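Puertas abiertas en Dondex: mucho acero y pocas respuestas
Emiliano Retamal
7 de agosto de 2023

Fui a Skirnstead con una pregunta y volví con la misma pregunta y una bolsa de tela. Dondex abría su nave de muestras para enseñar Ilby, su propuesta de "organización de producto seco" para tiendas pequeñas y cocinas de oficina. El folleto prometía que veríamos "un nuevo lenguaje del orden". Yo tengo una tienda de 27 metros cuadrados donde los botes de patatas se caen cada vez que alguien cierra la puerta con ganas, así que el lenguaje me importa poco y el orden bastante.

La primera parada era la zona de mesa. Allí nos tuvieron un buen rato.

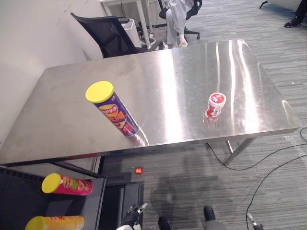
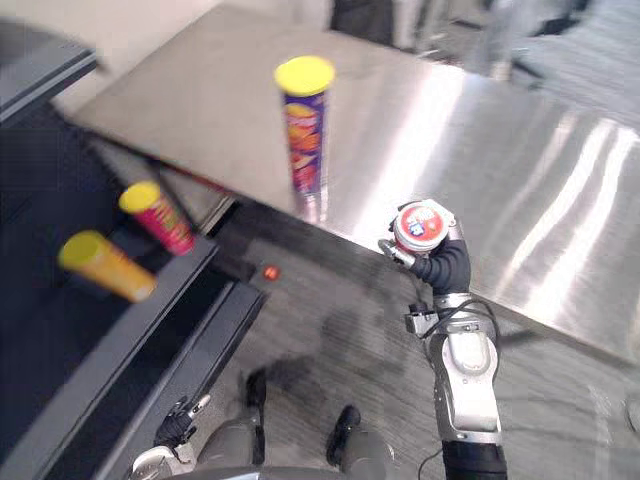
La mesa de acero con el bote morado de pie; a la izquierda, sobre el mueble negro, los otros dos botes tumbados.

Empiezo por la mesa porque es lo que mejor recuerdo. Una tapa grande, rectangular, de acero inoxidable, tan pulida que las luces del techo bajaban por ella en tiras blancas. Los botes se reflejaban. Queda muy bien, no lo discuto, y entiendo que en un catálogo venda. Pero en la primera foto ya se ven las marcas en la parte izquierda, esas manchitas grises que conocemos todos los que hemos tenido acero en una trastienda. Pregunté con qué se limpiaba. Isabelle Sawatzky, que llevaba la visita, me contestó que con un paño de microfibra y agua tibia, en el sentido del pulido. Ya. Y cada cuánto. "Depende del uso." Pues de eso se trata, del uso.

Una señora del grupo, Francine Fraser, preguntó si había la misma tapa en acabado mate. La hay, bajo pedido, con plazo hasta noviembre. No la tenían en la nave, de modo que nos quedamos sin saber si disimula algo o solo cuesta más.

Otra cosa que me desconcertó fue el suelo. Moqueta gris. Una mesa metálica que anuncian para manipular comida, puesta encima de moqueta. Comprendo que es una sala de muestras y que la moqueta amortigua el ruido de las visitas, pero yo quería oír cómo suena una pata de metal cuando se arrastra por baldosa, y quería ver si cojea en un suelo que no esté nivelado. Mi suelo no está nivelado desde que lo conozco. Me dijeron que las patas se regulan. No las regularon delante de nosotros.

Ahora, los botes. El planteamiento de Ilby es sencillo cuando se le quita la música: el producto alto va de pie y al fondo, donde se ve; el de reposición espera al lado, tumbado, a mano, sobre una superficie oscura más baja; y lo pequeño se coloca donde no lo tape lo grande. Para la explicación usaron botes cilíndricos de aperitivo, de los de tapa amarilla de plástico, y en la mesa pusieron también un botecito rojo y blanco con la tapa blanca, que en la primera foto sale a la derecha del morado. La diferencia de altura es enorme y ahí tengo que darles la razón: separados, se encuentran los dos de un vistazo. Si hubieran estado juntos, y el pequeño detrás, yo habría tardado.

Lo que no me convence es lo de tumbar los botes. Un cilindro tumbado rueda. Lo sabe cualquiera que haya colocado latas. Brayden MacLeod, el encargado de producto, sostuvo que sobre la superficie negra "el bote encuentra su sitio". Le pregunté si esa superficie llevaba algún canto, un tope, una ranura. Me habló de la textura. Le pedí tocarla y la toqué: es agradable, lisa, y no me transmitió ninguna seguridad de que un bote vaya a quedarse quieto cuando pase el camión de la basura a las seis de la mañana.

También está el contenido. Las patatas de bote van apiladas, una encima de otra, y se aguantan entre ellas. No sé si tumbarlas una semana las rompe más o menos que tenerlas de pie, y no pretendo saberlo. Lo que me molesta es que tampoco lo sabían ellos. "No hemos recibido quejas", dijo MacLeod. El sistema lleva 17 semanas a la venta, según el propio folleto. Me parece pronto para presumir de silencio.

Rhonda Charbonneau estaba en el grupo y fue la única que trajo números. Tiene una cadena corta de quioscos, Charbonneau, y probó los módulos en uno de ellos. Dice que reponer se le hizo más rápido con los botes al lado, porque el chico ya no se agacha a la caja, y que los clientes cogían los tumbados antes que los que estaban de pie, cosa que a ella le desordenaba todo el invento. Al final puso los de reposición también de pie y listo. O sea, compró una estantería. No lo decía enfadada, le gusta la estantería.

Y a mí también me gustó el mueble negro, lo reconozco. Tiene repisas a distinta altura y los colores de los botes resaltan una barbaridad sobre ese fondo; el amarillo anaranjado se veía desde la otra punta. Mis baldas son blancas y llenas de etiquetas viejas y cualquier cosa que pongo encima parece rebajada. Si algo me llevo de la mañana es pintar las baldas de oscuro, que me saldrá por lo que vale un bote de pintura. Eso sí, el negro enseña el polvo. Pasé el dedo por una repisa al marcharnos y no había, pero tampoco nos iban a recibir con polvo.

La segunda parte fue una charla sentados, con diapositivas. Dura 24 minutos según el programa y se hizo larga. Hay un concepto que repiten mucho, "la mirada de llegada", que consiste en que el ojo entra por lo más alto y lo más saturado y desde ahí baja. Puede ser. A mí el ojo se me fue a los reflejos de la mesa, y lo dije. Sawatzky lo apuntó en una libreta. Francine Fraser dijo que a ella se le había ido a la tapa amarilla, que para el caso da la razón a la empresa. Uno a uno, entonces.

Quise saber también qué pasa con lo que no es cilíndrico. Bolsas, por ejemplo. En mi tienda las bolsas son la mitad del aperitivo y el auténtico problema: se escurren, se aplastan, se caen detrás. En la zona de mesa nos lo explicaron todo con botes, que son lo más agradecido que existe. Me remitieron a un accesorio con pinzas que está "en fase de definición". Anoto que pregunté lo mismo por correo antes de ir y me respondieron que lo vería en la visita.

Del precio se habló al final, de pie y con un café en la mano. El conjunto básico, módulo negro y tapa de acero mediana, se queda en 700 euros sin transporte. La mesa grande, la de las fotos, va aparte y no quisieron dar cifra sin presupuesto. Con transporte a mi pueblo y montaje, que no es obligatorio pero "se recomienda", me temo lo peor. Pedí el presupuesto de todos modos. Si llega, lo cuelgo.

Para quien esté pensando en acercarse, algunos detalles prácticos. Se entra por el lateral, por la puerta de carga, la principal estaba cerrada y no había cartel. El aparcamiento es de grava y corto. Conviene llevar algo propio para probar; yo tenía en el coche dos frascos de aceitunas y una caja de regaliz y me arrepiento de no haberlos sacado para ver qué tal quedaban encima del acero y si el vidrio se desliza. El café es bueno. La bolsa de tela que regalan tiene las asas demasiado cortas para colgarla del hombro.

No descarto comprar el módulo pequeño, sin la tapa. Charbonneau me ha ofrecido pasar por su quiosco a ver el suyo con clientes de verdad delante, y eso me interesa más que cualquier otra visita guiada. Iré un sábado, que es cuando se lleva los golpes. Mientras tanto he puesto los botes de pie contra la pared del fondo, con una tabla delante de dos dedos de alto. Esta semana se han caído tres.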